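In praise of the plain pale table

I have reached the age where I have opinions about tables, and the strongest one, which my family has heard more often than they would like, is that a work table should be pale and plain and should stay that way. No wood grain printed on it, no cheerful pattern, no runner down the middle that somebody has to lift up every time a screw rolls under it.

My mother would have disagreed. She kept a dark table with a cloth over it for 45 years, and it was a lovely thing to eat at (I still miss it, crumbs and all), but I lost more needles and tiny screws on that table than I care to remember. A dark little part on a dark surface might as well be in the next county. Put the same part on something white or light gray and your eye goes right to it, even at 10 at night when you are tired and ought to be in bed.

People tell me pale tops show every mark, and they're right, they do! I count that in their favor. A speck you can see is a speck you can wipe up, and I would much sooner know about it than set my sleeve in it. Shadows show up too, big soft ones, and after a while you learn to move the lamp over a bit.

My friend Vasanthi Miah calls all this cold, and says a white table makes her feel she's waiting for the dentist. Fair enough. She can hang something colorful on the wall and leave the table alone. 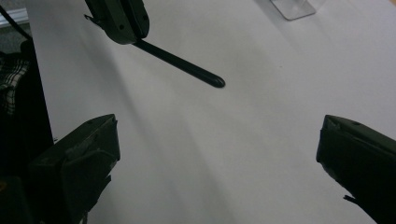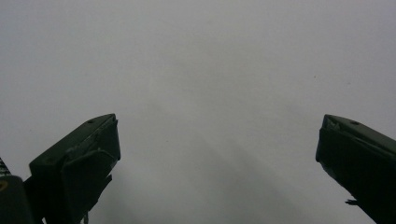
Sreekumar Rai
Household columnist, Nollthorpe

So if you are setting up a corner for mending or fixing this July, please go and look at the light ones first. Buy the biggest you can fit, and don't let anyone give you a tablecloth for it.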